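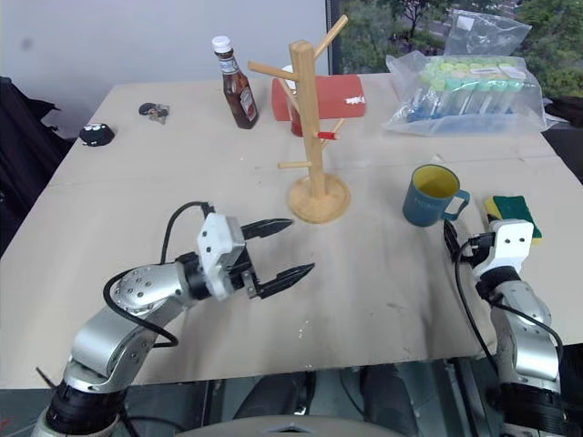
Hilkka Partanen

Notes for the street names talk, Kerkley library, April 14, 2021

Right, the usual warning to myself first. Slow down. Drink some water before slide two. Don't apologise for the accent, they've all heard it before. If the clicker sticks, just say "next" and carry on.

OPENING

Start with Button Lane. Ask for hands up: who thinks it's called Button Lane because of a button factory? (Most hands will go up, they always do.) I thought so too. I moved into a flat at the bottom of it when I first came to Kerkley, and the man who let me the flat told me about the button factory with such confidence that I repeated it to my mother on the phone that same evening. I even told her which building it was!

There was no button factory. I've looked for one in every trade directory I could lay my hands on. What there was, on an estate map in the record office, was a field called Butting Piece. A "butt" is a strip of ploughland that stops short against a boundary, and the lane ran along the end of it. Somebody with a paintbrush or a bad ear did the rest.

Pause here and let them grumble. Somebody's grandmother will have worked at the factory. Be kind about it. Ask for the name of the firm and say I'd love to be wrong, and mean it, because I would.

WHY I STARTED

Keep this short. Last time I spent far too long on it and had to gallop through the Victorians.

I learned English mostly from signs. When you're new to a language you read everything, shop fronts, bus tickets, the back of the vinegar bottle, and street signs are lovely because they keep still while you look them up. So I had a notebook with street names on the left and dictionary meanings on the right, and very quickly the right-hand side stopped making sense. Why Gallows Garth next to a primary school? What's a garth? What on earth is a ginnel, and why does the one behind the chemist have two different names depending on which end you go in?

That was ten years ago. The notebook became a box and the box became a card index, which as of this spring stands at 3593 cards. Before anyone faints – Kerkley hasn't got 3593 streets. It has 400 that the council will admit to. The other cards are fields, yards, courts, corners, steps, things people call a place when there's no sign on it. Those are my favourites, and I'll come to them.

THE FOUR SORTS

Slide with the four headings. Don't read it out, they can read.

First, the ones that just tell you what's there, or was. Mill Road, Church Street, Station Approach. Everybody skips these as dull and I think that's a mistake. Station Approach was named two years before there was a station and it still hasn't got one, because the line went round by the river in the end. So it's an approach to a thing that didn't come. I find that terribly touching, but I may be alone in this. Look at faces and move on if so.

Second, the ones that tell you where the road goes. These are useful because roads change their minds. Old Ferry Road now goes to the tip. If you follow the line of it on the map (slide, the big one with the blue pencil) you can see that it was pointing at the river crossing the whole time, and the bend by the garage is where it was shoved sideways when the bridge opened.

Third, people. Landowners, builders, builders' daughters. Do the Skasteris story here. Skasteris Terrace, off the Midosora road, which everyone in the town pronounces "Scatters". Three generations of Kerkley people have told me it's from scattering corn for hens. It's a surname! He was a builder, he put up the terrace, he named it after himself, and he painted it on the end wall in letters you could read from the train, had the train come that way. Golshifteh Mirzaei found his name for me in a rate book while she was looking for something quite different, and rang me up at ten to nine at night to say so. Thank her properly, she'll be sitting near the front.

Fourth, the muddles. Button Lane. Also Paradise Row, where I have to disappoint people in the other direction: they assume it's a joke because it was by the tannery, but a paradise is an old word for an enclosed garden and I've got a deed that mentions the wall. Perhaps it was both. A person could name it in earnest and the neighbours could laugh at it for two hundred years afterwards.

[Water.]

HOW TO DO IT YOURSELF

This is the bit people come up and ask about, so give it room.

Begin with your own street. Don't start with the interesting one across town. Write down what you think the name means before you look anything up, and put it away in a drawer, because within a week you'll have persuaded yourself that you knew all along. I've got my original Button Lane page and I make myself look at it now and again.

Then go backwards through the maps. Newest first, then the one before, and so on. You're looking for the last map with the name on it and the first one without. The name came in somewhere between the two and you've saved yourself an awful lot of reading.

Spellings! Write down every spelling exactly as you find it, even the daft ones. Especially the daft ones. Clerks wrote what they heard, so a bad spelling is the nearest we've got to a recording. "Butin", "Butting", "Buttings", then one "Buttons" with an s, and after that it's Button all the way. I wouldn't have got anywhere if I'd tidied them up as I went along, and in my first year I did tidy them, and had to go back and do the lot again. (They like this bit. People enjoy hearing about wasted years.)

Always put down where you got it. A card that says "old man in post office queue" is perfectly good evidence of what an old man in a post office queue believed. It goes in the box. It just goes in with the right label on.

Yhon Yupanqui will ask about computers, bless him, he asks every time. Answer: yes, it ought all to be typed up, and yes, I've started, and I've got as far as C.

THE NAMES WITHOUT SIGNS

Slide of the steps by the market.

What do you call these? Let them shout. I've had the Forty Steps, the Bank Steps, Granny Steps, the Slippy, and one household on its own that says the Cutting. Every one of those is right. Ask people roughly which end of town they grew up in, because it does seem to matter: it's the Slippy if you went to school at the top and Granny Steps if you went to school at the bottom.

These don't get on to maps and they go very fast. In February I went back to a lady I'd talked to years before, up on the estate, to check a name she'd given me for the gap between the garages. She'd moved away. I asked up and down the road and they all knew the gap, they cut through it every day, but they call it "the gap". Her name for it was Tommy's Squeeze. So far as I can find out, that name is now on one card in my spare room and in this hall tonight.

Don't get weepy here. Go straight on to the request.

THE ASK

There's a leaflet on each chair. We've had 1000 printed, which was Amirhossein Kordestani's idea and his arithmetic, so please take a few for your neighbours or I shall have them in my hallway until I die. On the back there's a blank map of the town. Write on it what you call things. Your family's name for the bus stop, the hill, the corner where the dog always sits down. No need to explain any of it unless you'd like to, and please don't check it with anyone first.

Hand them in at the library desk or post them through my door. Niloufar Mohammadi has a box for them at the counter as well, next to the large print.

QUESTIONS THAT ALWAYS COME UP

Is Gallows Garth really a gallows? Don't know. There's a "Gallow" spelling and a "Galley" spelling and I change my mind every winter.

Can you get a street renamed? Ask the council, and good luck.

What about the new estate with all the birds? Developer chose them off a list. Plover Close floods, mind you, so he got one of them right.

Why isn't my street in the talk? See me afterwards, bring the house deeds if you've got them.

Remember to give the projector lead back and pick up the blue pencil map from the side table. Last time I left it behind.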